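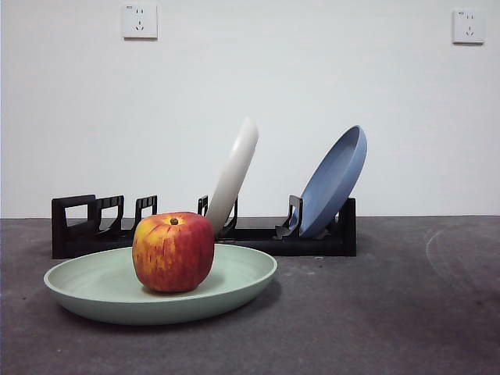
4. Where Fruit Is Kept and When It Is Eaten

4.1 Households and diaries

The diary study was carried out in two towns, Grernano and Trurik, over four weeks in February. We recruited through libraries and a supermarket notice board in each town. Households were eligible if they bought fresh fruit at least once in a normal week and if one adult was willing to write down what happened to it. In total, 74 households completed the full four weeks. Households that stopped before the end of the third week were dropped from all the analyses in this section, and their diaries were used only to improve the wording of the coding guide.

The diary was a small paper booklet. Each entry covered one piece of fruit, or one small bunch in the case of grapes and cherries, and had five fields: what the fruit was, where it was kept, when it left that place, who took it, and what became of it. The last field was open. People wrote things like "eaten on the bus," "cut up for lunch boxes," "soft, went in the compost." After removing duplicates and entries with no storage place, we had 1,667 entries. Apples were the most common fruit in both towns, followed by bananas and then mandarins. For this reason the examples in the rest of the section are mostly about apples, which also have the advantage of keeping well in several places, so that households really do differ in where they put them.

We did not ask people to weigh anything. An earlier pilot had used kitchen scales, and participants told us the weighing changed what they did. Some began eating fruit at the scale so as not to carry it back. The booklet was slower to code but left the kitchen more or less alone.

4.2 Storage places

Storage places were coded into four groups. "Open display" means fruit in a bowl, on a plate, or directly on a counter or table. "Refrigerator" covers both drawers and shelves. "Closed dry storage" covers cupboards, pantries and boxes with lids. "In the bag" is fruit left in the shopping bag or the net it came in, wherever the bag was standing. We had not planned the last group. It was added when the first booklets came back and we saw how often a bag of apples stayed a bag of apples until it was finished.

A piece of fruit could move between groups. A common path in Trurik was from the bag to the refrigerator and then, a few pieces at a time, to a plate on the table. Households that did this described it as "putting some out." We coded such fruit by the last place it was kept before it was eaten or thrown away, and recorded the move separately.

The open display group was split again by container, for reasons that go back to the interviews. Several people drew a distinction between a fruit bowl, which belongs to fruit and stays where it is, and a plate, which is used for fruit now and then and goes back to its ordinary work afterward. A plate holds less, and fruit on it is usually in a single layer or on its own. One participant in Grernano said that an apple in the bowl was "just there," but an apple on a plate was "for somebody." We return to this remark in 4.4.

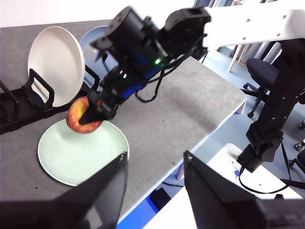

Figure 2. Red-and-yellow apple and pale green plate.

4.3 Time to consumption

Time to consumption was measured in days from the day the fruit came into the home. Fruit that was thrown away was treated as censored on the day of disposal. Because the diary adult was not always at home, the day a piece of fruit was eaten is less certain than the day it was bought, and we do not report anything finer than days.

Apples on open display were eaten sooner than apples in the refrigerator in both towns. The gap was larger in Trurik, where kitchens were on the whole bigger and the refrigerator was more often in a separate utility room. Apples left in the bag fell between the two. Closed dry storage had the longest times, but it was used by few households and mainly for large autumn purchases, so we give it little weight.

Within open display, apples on a plate were eaten sooner than apples in a bowl. This is the clearest difference in the data and it held when we looked only at households that used both. It also held for mandarins. It did not hold for bananas, which were rarely put on plates at all and which most households kept by themselves, away from other fruit.

We had expected household size to explain much of this, on the grounds that a home with three children will empty any container quickly. Adding household size to the model made the gap between open display and refrigerator somewhat smaller and left the gap between plate and bowl almost unchanged. Adding the age of the youngest child did the same. The one household characteristic that mattered for plates was whether anyone was at home during the day. Where someone was, fruit on a plate was usually gone by evening.

Waste followed a different pattern. Apples in the refrigerator were eaten late but were seldom thrown away. Apples in bowls were thrown away more often, typically from the bottom of the bowl, and the open field of the diary makes it plain that people had stopped seeing them. Entries of this kind came to almost 200 when all fruit was included. Very little fruit was thrown away from plates.

4.4 Why a plate is different

There are at least two explanations for the plate effect, and our data cannot fully separate them. The first is selection. People may put on a plate the fruit they already intend to eat or to offer, in which case the plate marks a decision and does not cause one. The remark about an apple being "for somebody" fits this reading. The second is that a plate is a poor place to store things. It takes up flat space, it is needed for meals, and fruit on it is in the way. Eating the fruit is one way of getting the plate back.

The interviews gave some support to the second explanation. All 74 households were invited to a closing interview, and most accepted. When asked what usually happened to fruit on a plate at the end of the day, people spoke about clearing up at least as often as they spoke about hunger. The plate had to be washed. The counter had to be wiped. An apple that was still there was either eaten at that point or put back in the bowl, and a few people admitted that they ate it because the bowl was on the other side of the room.
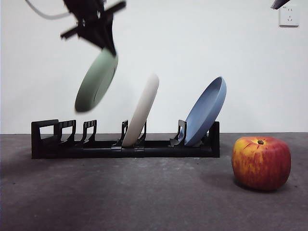 Clearing up was also the part of the day when the two towns differed most. In Grernano most households washed at least some dishes by hand and let them dry beside the sink, while in Trurik the dishwasher was the rule and hand washing was kept for knives and pans. This matters for fruit in a simple way. Drying equipment takes up room on the same surface where fruit is displayed, and it does so for hours at a time. A long, low rack like the black one shown here, with its upright dividers along the back edge, runs lengthwise along a counter, and in a narrow kitchen that may be the stretch where a bowl would otherwise go. Grernano households with a rack out all day were less likely to keep a fruit bowl and more likely to use a plate, which could be washed and stood up to dry with the others once it was empty. In the diaries this shows up as a shorter stay on display and, for the same homes, a larger stock in the refrigerator.

The finding should not be pressed too hard. Homes with little counter space differ from other homes in income, in tenure and in how often people shop. We asked about shopping frequency and could adjust for it, but we did not ask about income, and our tenure question was skipped often enough that we left it out.

4.5 Coding and agreement

Storage place and outcome were coded by two readers working from the same guide. Disagreements were settled by discussion, with the original booklet on the table. Most of them concerned fruit that had been cut and partly eaten. We coded a cut apple as eaten if any part of it was reported as eaten on the same day, and the remainder was noted but not followed.

The entries were held in Skokalix, a small database built for an earlier diary study, and the coding guide was adapted from the one used in the Abubakar pantry survey. The main change was the "in the bag" group described in 4.2. The Abubakar guide also treats a table and a counter as separate places. We tried this and gave it up, as many kitchens in Grernano had a single surface that people called by either name, sometimes within one booklet.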